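# The Trirka Dinner Plate

I've been selling the Trirka out of my little shop in Curkberg for a good while now, and I still get excited when a fresh crate of them shows up. If you've been in, you've probably heard me go on about it. If you haven't, well, sit down!

It's a stoneware dinner plate, made by Tunda, wide and pretty shallow, with a lip that comes up just enough to stop gravy from wandering onto the tablecloth. I eat off one most nights. Pasta, eggs, leftover curry, a giant salad when I'm being good (not often). My sister swears by hers for pie, a whole pie, which I'd never thought of doing and now do all the time.

The glaze comes in three colors: chalk, moss and a dark blue they call harbor. Chalk sells best by a mile. It's warmer than a plain bright white, so if you're matching it to a set of snowy hotel-type plates, please order one first and hold it next to what you've got. I've had a few come back over that, and I hate for people to pay the shipping twice.

Moss runs uneven. Some plates are nearly olive and some are closer to a pale sage, and I can't pick a shade for you out of the stack, sorry. I like the mix myself.

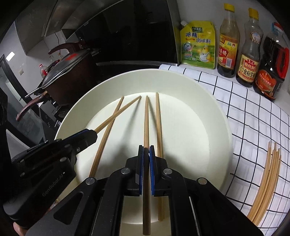 *Big white dish, wooden chopstick.*

Now, the bottom. The foot ring on the older Trirkas was left rough and it would scratch a nice table, no two ways about it. I complained, other shops complained, and Gillespie Rennie over at Tunda finally got it changed. Everything I've shipped since October has a sanded foot. If you bought before that and yours is scratchy, a bit of fine wet sandpaper fixes it in a minute or so, or email me and I'll mail you a set of felt dots.

**The basics**

- Weight: 2 pounds per plate
- Dishwasher: yes, either rack
- Microwave: yes, but the rim gets hot, so grab a towel
- Oven: fine for keeping food warm, please don't bake in it
- Sold as: singles or a box of 2

They do stack, though not as tightly as thin plates do. I keep six in a regular kitchen cabinet and the door still shuts. Eight was pushing it. If your shelves are short, measure before you go wild.

You'll get gray marks from forks over time, mostly on chalk. Those are metal rubbing off onto the glaze and they come right out with a powder cleanser and a soft sponge. Kelly Dunmore, who packs most of our orders, uses baking soda and says it works just as well (it takes more elbow grease, if you ask me).

We get asked about bowls a lot! The one that goes with this is the Shetty, also from Tunda, same three colors. It sits nicely in the middle of the plate for soup and bread. I'm out of Shetty in harbor right now and have no date for more.

At last count I had 393 Trirkas in the back room, most of them chalk. Orders in before noon usually go out the same day. If one shows up broken, send me a picture of it and the box and I'll get another in the mail, and you can keep the pieces for the bottom of a flowerpot.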